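FOR RELEASE IN JUNE

Fletex opens its robot budgeting worksheet to small packers and kitchens

IRNMONT – I run Fletex, and I've been helping food businesses plan equipment purchases long enough to have made most of the mistakes myself. So I'm very happy to say that starting this June, our robot budgeting worksheet is free for anyone who wants it. We built it for our own customers, we used it on our own purchase, and now you can download it and scribble all over it.

The worksheet is called Udia. It has 30 lines, and every one of them is something I've either paid for or watched a customer pay for when they hadn't planned to. Cables are on there. So is floor space (people measure the machine and forget the door they have to get it through!), and so are the hours your best person will spend away from their regular job while the new cell gets set up.

Udia grew out of Myung, our two-armed fruit handling project here in Irnmont. When we started pricing it, I had a single number in my head for the arms and hands, and I figured everything else would fit in the leftover corner of the budget. It did not fit. The table, the wall panels, the wiring, the spare parts, the fruit – all of it needed its own line, and I ended up rewriting the plan seven times before I was willing to sign it.
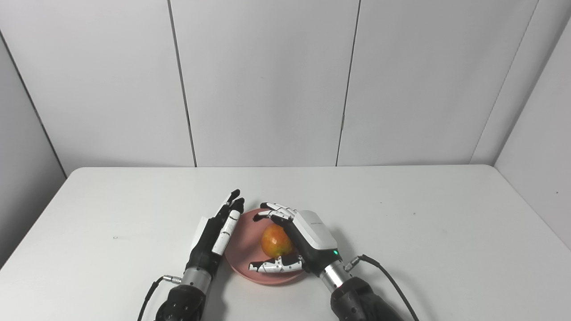
The line I'd ask every buyer to fill in first is the one for hands. It's easy to fall for a hand with lots of fingers, and I'm as guilty as anyone, but the right choice depends on what you're picking up all day long. If you pack one size of carton, a simple gripper may be plenty and you can put the difference toward a service contract. If you handle fruit that comes in different shapes, and bruised fruit costs you money, then fingers start to earn a place in the conversation. Write down your items before you ask for a quote. Bring some of them with you when you visit a supplier, too – a real crate from your real cooler, with the ugly ones left in.

After that comes the part I find most people skip, which is spares. Ask what wears out, ask how long a replacement takes to reach you, and ask whether your own staff can swap it. If the supplier gets vague, put a bigger figure in the box and keep going. We left our spares line blank in the first two drafts of the Myung plan, and I still wince when I look at them.

We tried Udia out with packers and prepared food kitchens before deciding to share it, and their comments made it a lot better. One kitchen wanted a line for cleaning supplies. A packer wanted a place to note what happens to the old equipment, whether that's selling it, storing it, or paying to have it hauled off. Both of those are in the June version, along with a second page for businesses that are thinking about leasing.

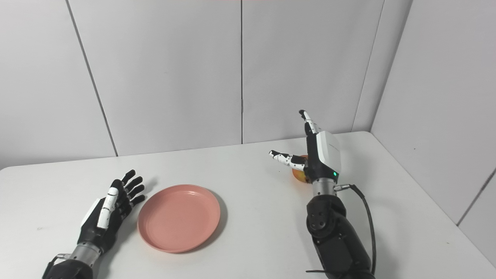
How much should a small business set aside before it starts talking to suppliers?

Set aside $2000 for the planning stage alone, and keep it separate from the purchase money. In our experience that covers a couple of site visits, a basic electrical check and the sample product you'll use up in trials, and if you decide against buying, you've spent a sum you can live with.

I want to say something about timing as well. A lot of first-time buyers work backward from the busy season and order too late, then they're training people in the same weeks they need those people most. Udia has a calendar strip along the bottom for this. You mark your slow months, you mark the supplier's lead time, and you see pretty quickly whether this is a purchase for this year or next. Waiting is a perfectly good answer, and a few of the kitchens that tested the worksheet landed there.
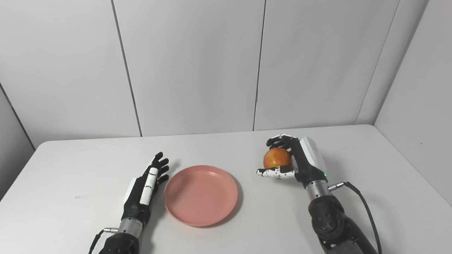
Leasing gets its own page because the numbers behave so differently. The monthly payment looks friendly, and then there's insurance, and the return shipping at the end, and sometimes a fee for moving the cell to another building. I'm not against it at all. We leased our first conveyor and it suited us fine, but I'd want all of those figures side by side with the purchase price before I picked a favorite.

The worksheet comes as a printable file and as a spreadsheet that does the adding for you. There's no charge and no sign-up. Businesses that would like a second pair of eyes can book a 30-minute call with us, also free through the end of summer, and we'll go through your filled-in copy line by line.

Printed copies are at the Fletex front desk in Irnmont, Suite 461, from 9 a.m. on weekdays.

About Fletex
Fletex helps small food businesses plan, price and schedule equipment purchases. We're based in Irnmont.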